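Zokus 3칸 정리 트레이 사용기: 서랍 속 잡동사니와 나의 휴전 협정

2026년 1월 24일

먼저 밝혀 두자면 나는 정리를 잘하는 사람이 아니다. 정리용품을 잘 사는 사람이다. 둘은 꽤 다른데, 우리 집 수납장 맨 아래 칸에는 한때 인생을 바꿔 줄 줄 알았던 칸막이와 바구니들이 서로 포개진 채 잠들어 있다. 정리용품을 정리할 정리용품이 필요해진 시점에서 그만뒀어야 했다. 그런데 또 샀다.

이번에 산 물건은 Zokus의 3칸 트레이다. 짙은 회색에 네모나고 뚜껑이 없다. 왼쪽은 위아래 두 칸으로 나뉘고, 오른쪽은 길쭉한 한 칸이다. 이게 전부라서 상품 페이지를 쓴 사람도 꽤 고생했는지, "공간에 질서의 리듬을" 같은 문장이 세 번 나온다. 나는 리듬은 됐고 서랍을 열 때마다 건전지가 굴러가는 소리만 안 들리면 된다는 심정으로 결제했다.

가격은 한 개에 2750원. 배송비를 피하려면 몇 개를 더 담아야 하는 금액이고, 나는 당연히 더 담았다. 그렇게 7개가 왔다. 서랍은 세 개다. 이 계산에 대해서는 나중에 이야기하겠다.

포장과 첫인상

상자는 Pakholm 창고에서 출발했다고 찍혀 있었다. 트레이끼리 포개서 얇은 종이 한 장씩 끼워 둔 포장인데, 비닐 완충재가 한 움큼도 없는 점은 마음에 들었다. 대신 상자가 트레이보다 훨씬 커서, 흔들면 안에서 이사하는 소리가 났다. 깨지거나 금 간 것은 없었고 하나만 모서리에 흰 긁힌 자국이 있었다. 교환 신청서를 쓰는 수고와 긁힌 자국을 벽 쪽으로 돌려놓는 수고를 저울질한 끝에 후자를 택했다.

무게는 226그램. 주방 저울로 쟀다. 숫자만 보면 감이 안 오는데, 손에 들면 생각보다 든든하고 서랍에 넣으면 생각보다 잘 미끄러진다. 바닥에 미끄럼 방지 패드가 없기 때문이다. 서랍을 힘껏 여닫는 분이라면 트레이가 안에서 앞뒤로 산책을 다닌다. 나는 예전에 사 둔 논슬립 매트를 잘라 깔았다. 정리용품 무덤에서 유물이 하나 발굴된 셈이라 약간 뿌듯했다.

색은 상품 사진보다 어둡다. 짙은 회색이라 먼지가 안 보일 줄 알았는데, 밝은 먼지는 아주 선명하게 보인다. 과자 부스러기는 거의 전시 수준이다.

칸 나누기에 대하여

칸막이는 고정식이다. 빼거나 옮길 수 없다. 요즘 나오는 조립식 칸막이는 내 마음대로 배치할 수 있다지만, 내 마음이라는 것이 애초에 문제의 원인이었으므로 남이 정해 준 칸에 들어가 사는 편이 나았다.

왼쪽 두 칸은 작은 물건용으로 좋다. 동그랗게 말린 것, 짧은 것, 이름을 모르는 것. 특히 이름을 모르는 것들에게 주소가 생긴다는 점이 크다. 그동안 우리 집에서는 용도 불명의 흰색 부품 하나가 이 서랍 저 서랍을 떠돌았는데, 이제 왼쪽 위 칸에 정착했다. 여전히 뭔지는 모르지만 어디 있는지는 안다. 내 기준에서 이 정도면 정리다.

왼쪽 아래 칸은 비워 두고 쓰는 날이 많다. 처음에는 채우고 싶어서 손이 근질거렸다. 그러다 외출 직전에 주머니 속 동전과 열쇠를 던져 넣을 자리로 쓰기 시작했더니 가장 자주 쓰는 칸이 되었다. 비어 있는 칸이 제일 바쁘다니 회사 생각이 나서 잠깐 기분이 묘했다.

오른쪽 긴 칸은 이 제품의 간판이다. 펜, 가위, 자, 줄자, 그리고 간식. 문구 서랍에 왜 간식이 들어가느냐고 묻는 사람은 오후 네 시를 겪어 본 적이 없는 사람이다.

문제는 길이다. 펜은 눕히면 여유 있게 들어가고 짧은 가위도 괜찮은데, 간식 바는 포장 끝의 주름진 부분까지 치면 칸보다 길다. 똑바로 눕혀도 아래쪽 끝이 턱을 넘어 밖으로 나온다.

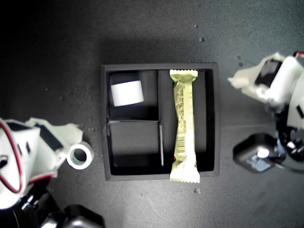 간식 바 문제, 세 가지 해법

첫째, 대각선으로 눕힌다. 칸의 폭이 넉넉하지 않아서 각도가 거의 나오지 않는다. 중학교 때 배운 피타고라스가 등을 돌리는 순간이다.

둘째, 포장 끝을 접는다. 들어가긴 한다. 다만 접힌 끝이 스프링처럼 다시 펴지면서 바가 슬금슬금 올라온다. 밤사이에 올라온 것을 아침에 다시 누르는 일이 일과가 되었고, 며칠 만에 안에 든 바가 반으로 갈라졌다. 맛은 같다.

셋째, 그냥 둔다. 지금 내가 쓰는 방법이다. 끝이 조금 튀어나와 있으면 꺼낼 때 잡기 편하다. 책상 위에 올려 두고 쓸 때는 아무 문제가 없고, 서랍에 넣을 때만 앞쪽에 여유를 두면 된다. 상품 페이지에 "손잡이형 간식 인출 구조"라고 적어도 나는 항의하지 않겠다.

참고로 Flillunia에서 나온 짧은 곡물 바는 딱 맞게 들어간다. 그래서 그걸로 바꿔 볼까 잠시 고민했는데, 트레이에 맞춰 간식을 고르기 시작하면 다음에는 서랍에 맞춰 집을 옮기게 될 것 같아 그만두었다. 게다가 그건 맛이 없다.

씻기와 관리

벽이 높아서 내용물이 넘어오지 않는 대신 안쪽 구석이 깊다. 위에서 내려다보면 바닥 쪽은 그늘이 져서 클립 하나쯤 빠져도 모르고 지나가기 쉽다. 나는 잃어버린 줄 알았던 압정을 손가락으로 찾았다. 추천하지 않는 탐색법이다.

먼지는 작은 붓으로 쓸어내고 물로 헹구면 된다. 다만 칸막이와 벽이 만나는 모서리에 부스러기가 잘 낀다. 손가락이 안 들어가는 각도라 면봉이 필요하다. 식기세척기는 설명서에 언급이 없어서 시험하지 않았다. 2750원짜리에 이 정도의 예의는 지켜 주고 싶었다.

냄새는 첫날 조금 났다가 창가에 하룻밤 두니 사라졌다. 변색은 아직 없다. 유성펜 자국은 남았는데, 뚜껑을 안 닫고 넣은 내 잘못이라 점수에는 반영하지 않는다.

다른 트레이와 비교

전에 쓰던 것은 Conceição의 대나무 트레이였다. 예쁘기로는 비교가 안 된다. 손님이 오면 괜히 서랍을 열어 두고 싶어지는 물건이다. 대신 값이 훨씬 나가고, 칸이 얕아서 서랍을 닫을 때마다 펜이 옆 칸으로 이민을 갔다. 지난 5월에 물을 엎지른 뒤로는 바닥이 살짝 휘어서, 올려놓은 물건이 저마다 가운데로 모여 회의를 연다.

Zokus는 예쁘지 않다. 못생기지도 않았다. 서랍 안에서 눈에 띄지 않는 데 재능이 있고, 벽이 높아 물건이 제 칸을 지킨다. 서랍 속에 숨길 거라면 이쪽, 책상 위에 자랑할 거라면 저쪽이다. 둘 다 하고 싶으면 나처럼 수납장 맨 아래 칸이 꽉 찬다.

14일 쓰고 남은 것

14일 동안 쓰면서 달라진 점을 적어 본다. 건전지가 굴러가는 소리가 사라졌다. 가위를 찾는 시간이 줄었다. 간식 먹는 양은 늘었다. 길쭉한 칸이 비어 보이면 채워 넣게 되고, 채워 넣으면 먹게 된다. 트레이가 책임질 일은 아니지만 구매를 앞둔 분이라면 알아 두시라.

일곱 개 중 서랍에 들어간 것은 네 개다. 한 개는 욕실로 갔고, 한 개는 현관에서 영수증을 모은다. 긁힌 자국이 있는 마지막 하나는 책상 위에 두고 이 글을 쓰는 동안 간식 그릇으로 썼다.

좋았던 점
값이 싸고 벽이 높다.
칸 크기가 제각각이라 잡동사니의 체급에 맞는다.
포개서 보관할 수 있다. 많이 산 사람에게 특히 중요하다.

아쉬운 점
바닥이 미끄럽다. 패드 네 개만 붙여 줬어도 별 하나를 더 줬다.
모서리 청소가 귀찮다.
오른쪽 칸이 손가락 한 마디만 더 길었으면 한다.

별점은 다섯 개 만점에 네 개에서 반 개를 뺀다. 반 개는 간식 바 몫이다. 서랍 깊이를 먼저 재고, 필요한 개수를 종이에 적고, 장바구니에는 그 숫자만 담으시길. 나는 종이에 세 개라고 적었고 그 종이는 지금 현관 트레이에 영수증과 같이 들어 있다.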